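Open day at the Garkell packing hall
06/07/2021

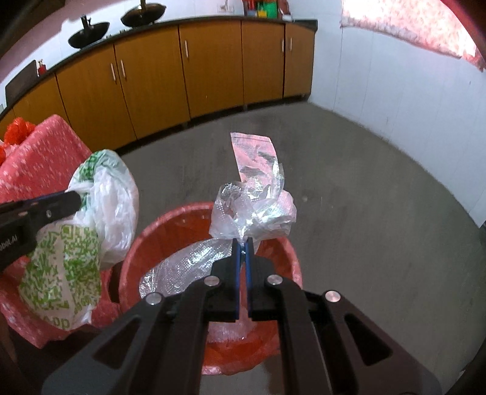
Clear plastic bag, red bin: sorting corner, Garkell.

I had expected Thakur's open day to be mostly balloons. It was mostly bags. The hall at Garkell is a long, low building behind the Flokard depot, and the 404 bus drops you at the wrong end of it, so you arrive having already seen all the bins.

We went round in groups of nine, in hairnets. First stop was the bag store, where our guide spoke about seam strength with real feeling for longer than the timetable allowed. There are six grades of clear bag. I was passed all six and nodded at each, though I could only tell the dotted one from the others, and that by thumb.

The sorting corner was better. A round red bin with a scuffed rim, plastic bags, and a crowd three deep, which is more than the new Bruteo labelling line managed all afternoon. A small boy asked where the bags go afterwards and was given a leaflet.

Tea was in the canteen, flapjack 60p. The gift bag on the way out held a pen, a keyring and a smaller bag. Parking is free, but go before eleven.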